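Why is a box so strong??

Cardboard. It's just paper, right? Well, sort of. Paper on its own is floppy. Fold it though and everything changes.

Try this. One sheet of paper, lay it across two cups like a bridge. Put a coin on it. Sags, falls down. Now fold the sheet back and forth like a fan and try agian. Way stronger! Same paper, same weight, diffrent shape.

Folds are stiff. A fold is like a tiny wall standing on its edge, and walls don't like to bend.

Lots of thicker boxes have a secret inside. Tear a corner of an old one (ask first) and look at the edge. See the wavy bit in the middle? That's called corrugated. Two flat sheets, one wavy sheet glued between. Hundreds of little arches all holding hands.

Thin boxes don't have the wave. Tea boxes, gift boxes, that kind. Just one layer of card, so the corners do all the work. Squish a corner and the box gets weaker.
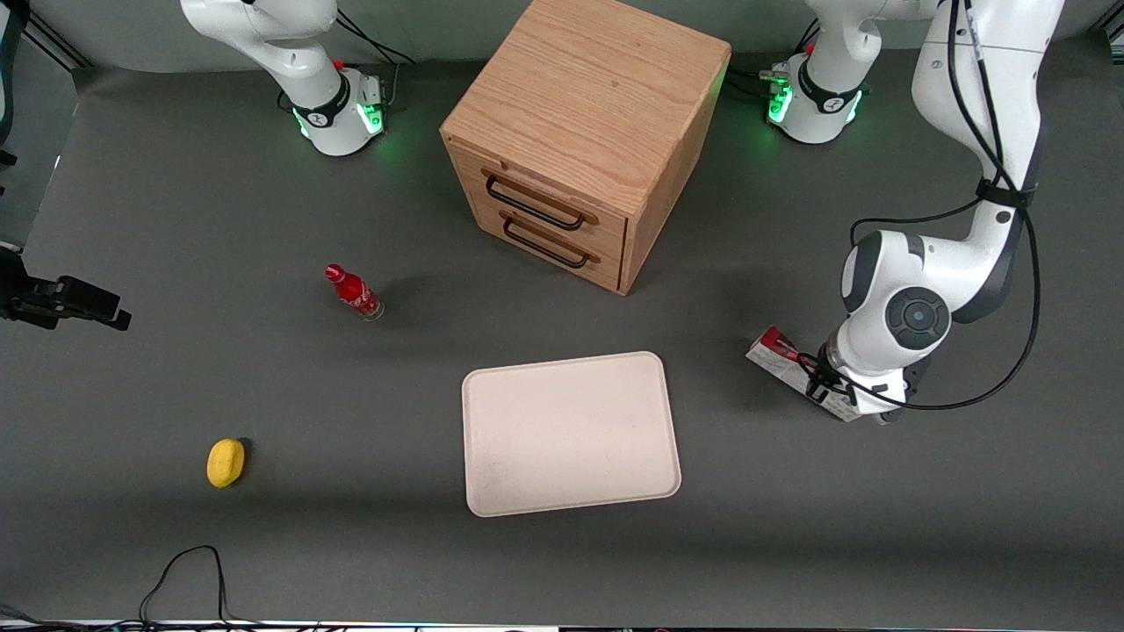
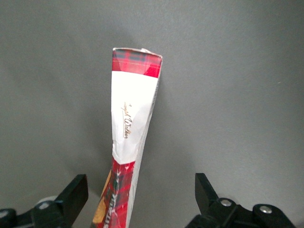

Small white carton first, then a tall gift box with a bent corner.

Where does it come from? Trees mostly, plus old boxes. The Malano mill mashes used card in a giant tub of water till it's grey porridge. Then it's squeezed flat and dried. The rollers there weigh 3,000 kilograms each. Heavy!

Colour goes on near the end, before the cutting and folding.

Your turn: make a box from one sheet, no glue. How many books will it hold? Ours held 25, then went splat.

More for curious kids
Why is paper white?
How glue sticks
The Clanora bridge: 440 metres of steel
Who invented the envelope?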